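Does a watched pot really never boil?

Grown-ups love old sayings, and they hardly ever check them. "A watched pot never boils" is one of the most famous. It can't be completely true, or every cook who ever looked at the stove would still be waiting for dinner. But plenty of other things people say about boiling water sound much more sensible, and some of those are wrong too. Let's be suspicious of all of them.

First, what is boiling?

Water is made of tiny bits called molecules, far too small to see. They are always jiggling. Heat the water and they jiggle faster. When they get fast enough, bubbles of water vapour form right down inside the liquid, rise up and burst at the top. At sea level this happens at 100 degrees Celsius.

Ask someone what is inside those bubbles and they will probably say air. Is it? The little bubbles that cling to the sides early on are mostly air that was dissolved in the water. The big, rolling bubbles that come later are nearly all water that has turned into gas. So "air" is right for a few minutes and then it's wrong.

Claim one: salt makes water boil faster

You may have heard this from somebody making pasta. Salt does change the boiling point, but it pushes it up, so the water has to get a bit hotter before it boils. The change from a pinch or two is so small that you would need a very good thermometer to find it. Salt goes in for the flavour. If somebody tells you it saves time, ask them how much time, and how they measured it.

Claim two: a lid makes it faster

I was ready to doubt this one as well, but it holds up. When water gets hot, some of it escapes as vapour and carries heat away with it. A lid keeps a lot of that heat in.

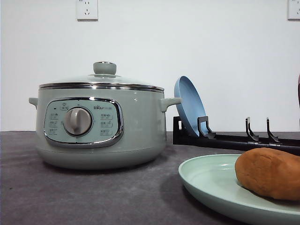 How much faster depends on the pot, the heat and how well the lid fits, so be careful with anybody who gives you one exact number for every kitchen in the world.

Claim three: water always boils at 100 degrees

Nope! Air presses down on everything, including your soup. Up a mountain there is less air above you, so it presses less, and the bubbles can form at a lower temperature. At 2,000 metres, water boils at a little over 93 degrees. That means an egg boiled on a mountain takes longer to cook, even though the water is bubbling away just as madly.

Claim four: the white cloud is steam

Sort of. Real steam is a gas and you can't see it. The white stuff is made of tiny drops of liquid water that form when the steam meets cooler air. Most people call the cloud steam anyway, and you can decide how fussy you want to be about it.

Back to the saying

So where did the watched pot come from? My guess is that waiting feels longer when you have nothing else to do. You can test it, with a grown-up in charge of the hot part. Put 800 millilitres of cold tap water in a pot and time how long it takes to boil while you watch from a safe distance. Let the pot cool right down, then do it again with fresh cold water while you read a book in the same room and the grown-up keeps watch.

Use the same pot and the same heat setting, and measure the water properly. Try it more than once, too. One go proves very little, whatever your brother says.

Before you look at the clock, write down how long each wait felt. Then compare.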